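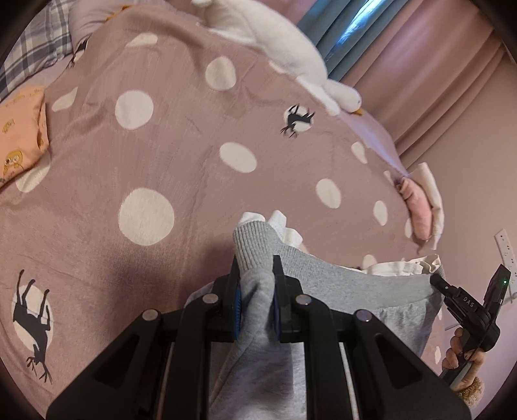 Bjarke Laxdal wrote to us after his first month as a customer that he had always thought folding children's clothes on the bed was the lazy way, and that he now does it every evening. He asked whether we teach our own people to do it like that. We do, and his letter is a fair place to begin, as most of the questions we get are about folding.

Who we are

Toft is a household laundry and folding service in Gekdale. We wash, dry, mend, fold and put away clothes for families. We also run a folding class in the room above the shop. Dehua Cui and Halfdan Hedegaard started the business with one washer in the back of a former shoe repair store. There are now 10 of us, most of us part time. The shop still has the old cobbler's counter, and that is where bags are dropped off and picked up.

We do not do dry cleaning, leather, or wedding dresses. For those we will give you the name of a shop on the other side of town.

What we do at your home

Most of our customers have us come to the house. One person comes for a visit of two hours. The clean clothes are sorted by wearer first and then by kind. Shirts and dresses go on hangers. Everything else is folded and put in the drawers you show us on the first visit.

If you have labels on your drawers, we follow them. If you do not, we make a drawer sheet on paper and leave it inside the closet door. Customers change the sheet whenever they like. Please write clearly, and cross out the old line.

We work on the bed in the room where the clothes belong. A made bed with the cover pulled smooth gives more space than a dresser top, and small things do not slide off it the way they do on a table. Toys and pillows can stay where they are. We work next to them.

How we fold pants with cuffs

Soft pants with ribbed cuffs and a wide waistband are the item we are asked about most. Our method is the same for all sizes.

Lay the pants flat with the front up. Pull the waistband straight from both ends until the gathers lie even. Take hold of each cuff and draw the leg out to its full length. Smooth from the waist down with the flat of your hand. Fold one leg over the other so the cuffs meet. Fold the cuffs up to just below the waistband, then fold once more. The waistband stays on the outside, and the stack goes in the drawer with that edge up.

Ruffles and other trim are left outside the fold. If trim is folded in, it takes a crease that does not come out without an iron, and we do not iron children's clothes unless you ask. Check the cuffs before you start. A cuff that has turned in on itself in the dryer should be pulled out first, and a sock may be in there.
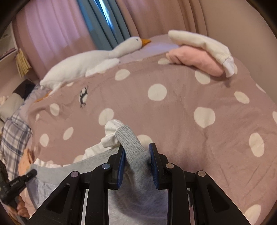

The folding class

The class was Yevhen Palamarchuk's idea. He came to us from a hotel linen room, where he had trained new staff for years, and he thought people at home would want to learn the same things in less time. The class has 4 sessions. The first covers shirts and tops, the second pants and sleepwear, the third bedding, including fitted sheets, and the fourth drawers and closets.

Bring your own clothes, clean and dry. We used to hand out practice clothes, but people learned faster on the things they fold every week. Children can come with a parent. They get their own place at the table and usually take the socks.

Classes start at 6:30 in the evening and end at 8:00. The stairs are steep and there is no elevator. If that is a problem, tell us when you sign up and we will hold your sessions in the shop after closing.

Mending

Eyvindur Bisgaard does our mending. He replaces elastic, sews loose hems and trim back on, and patches knees. Small repairs are included in the home visit if we find them while folding, and he takes the item back to the shop and returns it with the next visit. Anything longer than a hand's width is quoted first. He does not match patterns on printed fabric and will tell you so.

Soap and water

We wash in unscented Grokex unless you give us your own detergent. Knits and anything with ribbing are washed cool and taken out of the dryer while slightly damp, then laid flat. We do not use fabric softener on sleepwear or towels.

Where to find us

Toft, 104 Telonier Street, Gekdale. The entrance is on the side with the green awning. Parking behind the building is limited to 30 minutes, which is enough for a drop-off.

The counter is open from 7:30 in the morning to 6:00 in the evening. We close for the first week of April to service the machines. Home visits continue during that week, but bags left at the counter will wait until we open again.

To ask about a home visit, call the shop or stop in. Dehua answers the phone in the mornings and Halfdan in the afternoons.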